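Kit corner: the Clirkent hand-held gripper, two weeks in

Quick one this month, deadline was Saturday and I am typing this with the case still open on the bench.

So. Several of you wrote in asking if the Clirkent kit is worth the money for small shops who want to record their own handling demos and not pay someone else to do it. Had one on loan. Used it most days. Short answer yes, with grumbles.

What you get. One hand-held gripper, camera already fitted, the cable set, printed marker cards, a charger, a foam-lined case. Price is 553 for the single, and there is a pair deal which I didn't ask about becuase one was plenty. Loan units go out through Hotov, they ask for a deposit and you get it back in 9 days or so they say. Mine hasn't been sent back yet so can't comment.

Setup. Booklet is thin but fine. Charge it, clip the card on, run the calibration, done before my coffee was finished. The second time I skipped calibration to save time and lost a whole afternoon of clips. Don't do that.

Fabric is what most of you asked about, so fabric is what got the most hours. Folding, lifting a corner, dragging a piece over an edge. Soft stuff is where the cheaper grippers I've tried give up. The fingers on this one are rubbery and grab a single layer more often than I expected, two layers when I only wanted one maybe every few tries. Thick hems fine. Fringe is a pain, goes straight into the jaw.

Plaid and patterned cloth in with the rest of the gear:

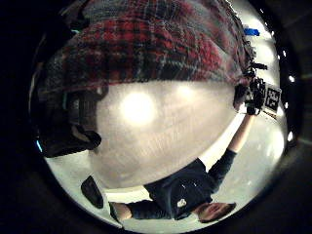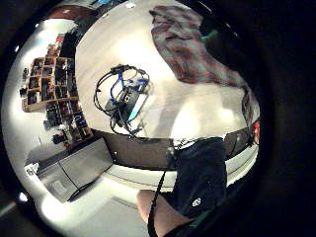
Cables. My main complaint. Too many and too long, the supplied ties are useless, I went through the lot and ended up with hook and loop strips from the drawer. Gilmartin sell a sleeve that is supposed to fit, have not tried it. If anybody has, write in. A shorter lead in the box would fix half of this and cost them nothing much.

Weight. OK for ten minutes. After half an hour my wrist knew about it. Balance is toward the front, so you end up propping it with the other hand which is not what you want when you are trying to record clean one-handed moves. Take breaks. Swap hands if you can, the trigger works either way round, nice touch.

Lens is very wide. Good for catching both the object and where you are in the room, less good if your shop is a mess and you care who sees it. Straight edges come out bent, software flattens them later if you tick the box. I left it off, files are smaller.

Software is the dull part. Desktop only. Imports clips, trims, lets you label start and end, exports. I got 212 clips through it and it crashed twice, both times on import, nothing lost. Labels can't be edited in bulk, which they should fix. The search box only looks at file names. Dark mode exists, if you care.

Support: wrote to them on a weekday morning, had a proper reply by 4 pm the same day, from somebody who had clearly read the question. Credit where due.

Against the Flodholm, since you will ask. Flodholm is lighter, has one cable, and its jaw is stiff and hopless on thin cloth. For boxes, tins, anything hard I would take the Flodholm. For towels, shirts, blankets the Clirkent, no contest. If you do both, well, borrow first and see which one annoys you less.

Would I buy it? Probably the single, yes, once they sort out the leads. Wait for the next batch if you are not in a hurry, the word is April and the new ones come with better ties.

Loan list is open again, reply to this email with your shop name and which week suits. 2 units only so first come. Please wipe the fingers down before you pack it, and put the marker cards back in the flat pocket, not loose in the foam, they bend.

Next month: label printers, if the thing ever turns up.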